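Bedside drawer, second attempt

The pine nightstand came from a house clearance in Retthorpe and cost me nothing but the drive. The varnish is sound. The drawer was the problem: it stuck for the last 52 mm of travel whenever the air turned damp, so in September I took it out and rubbed candle wax along both runners. 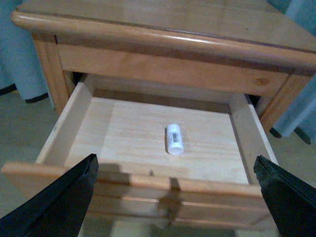
I used 250 grit on the runners first, nine strokes a side, then wiped off the dust before waxing. Anything coarser takes off too much – softwood goes quickly. Timo Fuchs recommends a hard paste wax instead and may well be right, but I had a candle.

Next is the back left foot, which needs a thin cork pad. The floor slopes.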